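Padport retira la etiqueta «para toda la vida» de sus mesas de trabajo y pide al sector que haga lo mismo

La firma publica los resultados de una revisión interna de sus muebles de taller y admite que varias de sus promesas comerciales no se sostienen

16/2/20 - Padport, fabricante de mesas y bancos de madera para talleres, escuelas y laboratorios, anuncia que deja de utilizar en su catálogo las expresiones «para toda la vida», «indestructible» y «sin mantenimiento». La decisión afecta a las cuatro gamas de la compañía y llega después de revisar 337 mesas devueltas, reparadas o visitadas en las instalaciones de sus clientes.

La empresa no presenta el cambio como una conquista. Durante años ha vendido muebles con un lenguaje que su propio departamento técnico no habría firmado, y buena parte de la competencia sigue haciéndolo. Una mesa de madera se mueve con la humedad, se marca con el uso y pide aceite o barniz cada cierto tiempo. Decir otra cosa en un folleto es cómodo, pero al cliente le sirve de poco cuando el tablero empieza a combarse.

«Llevamos demasiado tiempo compitiendo a ver quién escribe el adjetivo más grande», señala Treasa Hayes, responsable de producto de Padport. «Yo misma aprobé algunos de esos textos. Si alguien me pregunta hoy qué ensayo respaldaba la palabra indestructible, tengo que contestar que ninguno.»

Qué se ha revisado

El trabajo se centró en los tableros de tonos claros, los más solicitados por centros de formación. Los técnicos anotaron el estado del acabado, las deformaciones, la holgura de las uniones y las marcas dejadas por los equipos fijados encima. Más de 12 de cada cien unidades presentaban alguna deformación apreciable a simple vista, una proporción que la compañía no considera alarmante, aunque tampoco encaja con lo que prometía el catálogo.

El acabado sale peor parado. Britar, el barniz al agua que la empresa aplica desde hace varias temporadas, se anunciaba como resistente a «cualquier agente de uso habitual». La revisión encontró cercos de café, zonas mates por el roce de los antebrazos y decoloración en los puestos próximos a ventanas. Padport seguirá utilizándolo, con una ficha que enumera los productos probados y deja en blanco los que no lo han sido.
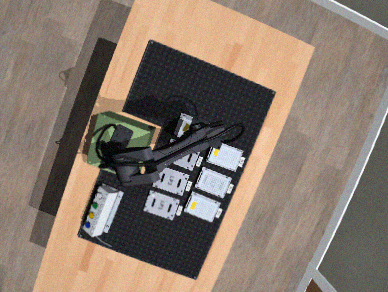
Tablero de madera clara con placa perforada negra y brazo robótico. Imagen generada por ordenador.

También se ha examinado la gama Nelo, lanzada con el argumento de que su diseño «mejora la concentración». La compañía reconoce que no dispone de ningún estudio al respecto y que la frase procedía de una propuesta publicitaria. Nelo es una mesa de altura regulable con dos cajones. La descripción del catálogo dirá eso a partir de ahora, junto con las medidas y el peso máximo admitido.

Escepticismo también con lo «verde»

La revisión alcanza a los mensajes medioambientales. Padport deja de llamar «ecológica» a su línea Moldovan, cuyo nombre llevó a algunos compradores a suponer un origen geográfico que la madera no siempre tiene. La ficha indicará la especie, el país de procedencia de cada lote y la distancia recorrida hasta la fábrica cuando ese dato conste en los albaranes. Si no consta, se hará saber al comprador.

«Plantar un árbol por cada mesa queda muy bien en una pegatina», afirma Hayes. «Lo que no cabe en la pegatina es cuántos de esos árboles siguen en pie, quién los riega y quién lo comprueba. Nosotros no lo sabíamos, así que hemos quitado la pegatina.»

La firma tampoco se suma, de momento, a los sellos privados que proliferan en el mueble técnico. Ha estudiado varios y entiende que algunos exigen poco más que el pago de una cuota - una opinión que asume que no será popular en las ferias del ramo.

Qué cambia para los clientes

La garantía pasa a redactarse en dos páginas, con plazos distintos para estructura, tablero y acabado. Quienes compraron una mesa con la antigua mención «para toda la vida» conservarán las condiciones que figuraban en su factura. Los recambios de patas, tornillería y cajones se venderán por separado, y las instrucciones para lijar y volver a barnizar podrán descargarse sin registro previo.

Los precios no varían. Padport publicará en septiembre una segunda entrega de la revisión, dedicada a los bancos, e incluirá en ella las reclamaciones recibidas desde este anuncio.

Sobre Padport

Padport diseña y fabrica mesas y bancos de madera para uso profesional y educativo. Vende directamente y a través de distribuidores.

Contacto para medios: Treasa Hayes, responsable de producto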